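Durudon Live Set Notes

Durudon Live is a set list and lyric dataset from the choral concerts Mekdes Bogale recorded at Hovland. It has 1,436 song entries across 8 seasons, and we love how many of the encores made it in!

Each entry gives the song title, the arranger, the running order and the spoken introduction if there was one. Carols are tagged by the language they were sung in.
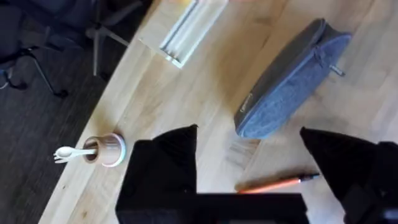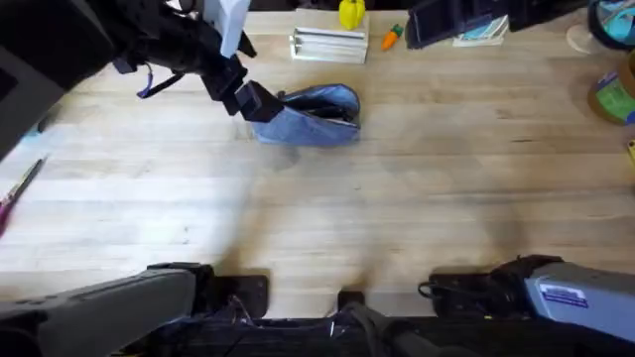 Category: Music / Live Recordings

Getting started

Unpack the archive and open songs.csv first. Audio clips are 10 seconds long, mono, and named by entry number. The June concerts have their own folder (the solo harp pieces in there are gorgeous).

Last updated 16/09/2023. Fixes to misspelled titles are very welcome.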